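3.2 Open-fronted display and unplanned snack purchases

The second part of the study dealt with how packaged snacks and drinks are presented in small shared kitchens. Earlier work on canteens (Fragkou and Ok) found that goods kept in closed cupboards were taken less often than goods left in view, but did not separate the effect of visibility from that of reach. We therefore compared two storage types at the Premley and Diketen sites: a cupboard with a solid door, and a wire-mesh unit through which the contents could be seen.

Stock was the same at both sites and was limited to crisps and single-serve drinks. Prices were fixed for the whole period. Purchases were entered by the buyer on a paper sheet kept next to the unit, and the sheets were checked against the stock at each refill. Sheets that differed from the stock by more than 5 items were left out. Sun-ja Ok coded the remaining entries as planned or unplanned, using the short reason given by the buyer.

In all, 1742 entries were kept, of which 868 came from the mesh units. The totals for the two storage types were thus nearly equal, and any difference lies in the make-up of the purchases. Entries for crisps bought together with a drink were more common at the mesh units, while drinks bought alone were more common at the cupboards. The pattern held at both sites, although it was weaker at Diketen, where the kitchen closed early during August. Units of the mesh type hold crisps and drinks within one enclosure (Figure 6), and the two product groups are seen together before a choice is made.
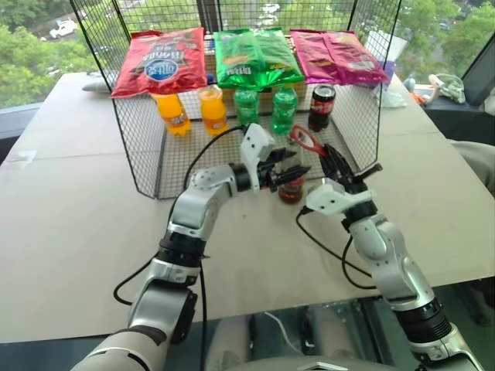
Figure 6. Crisps and drinks in a black wire-mesh enclosure, with the crisps laid side by side on a wire shelf.

We cannot rule out that buyers who planned a joint purchase went to the mesh unit on purpose. The reasons given on the sheets were often a single word, and entries with no reason were coded as unplanned. Section 4 repeats the comparison without them.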